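3D printing tips for the home workshop

Quick list, typed between prints. Mostly learned on my old Ladik, should work on anything with a heated bed.

Filament first. Keep it dry. Zip bag, desiccant pack, done. If it pops and hisses coming out of the nozzle it's wet, into the dryer overnight. Don't use the kitchen oven, mine overshot and fused a whole spool of Steiner PLA into a donut.

Bed. Dish soap and hot water, dry with a paper towel, keep your fingers off it after. Alcohol wipe in between is fine but it just moves grease around if you never wash. Still not sticking? Slow the first layer way down before you go buying glue.

Temps. I run Pluvgate PETG at 219, lower than the label, less stringing. Your machine will differ. Print a temp tower, takes an evening, write the number on the spool with a sharpie.

Brackets and hooks: lay them flat so the layers run along the arm. Standing up they snap right at the corner. Four walls minimum, I do more for anything holding a coat. Infill hardly matters, walls do the work.

Screw holes come out small. Add a little in the model or just run a drill bit thru by hand. Slow, or the plastic melts and grabs.

Furniture feet: TPU, printed slow, retraction almost off. Measure the leg with calipers, not a tape. Go a hair under so they grip. Check them every few months, grit gets stuck in the bottom and scratches a wood floor worse then bare metal.

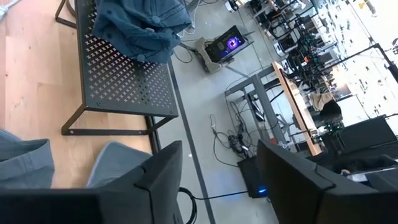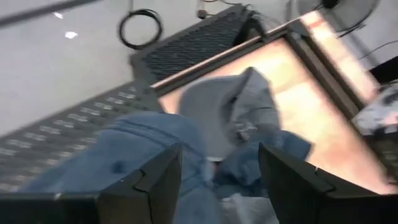

Supports. Turn the part before you turn them on. Half the time you dont need any. If you do, pull them off while the part is still a bit warm, needle nose pliers, safety glasses.

Clogged nozzle: heat it, push by hand, cool to 90, yank. Repeat til the tip comes out clean. Took me 9 pulls once. After that just swap the nozzle, they're cheap.

More on sanding and paint next time, printer's beeping.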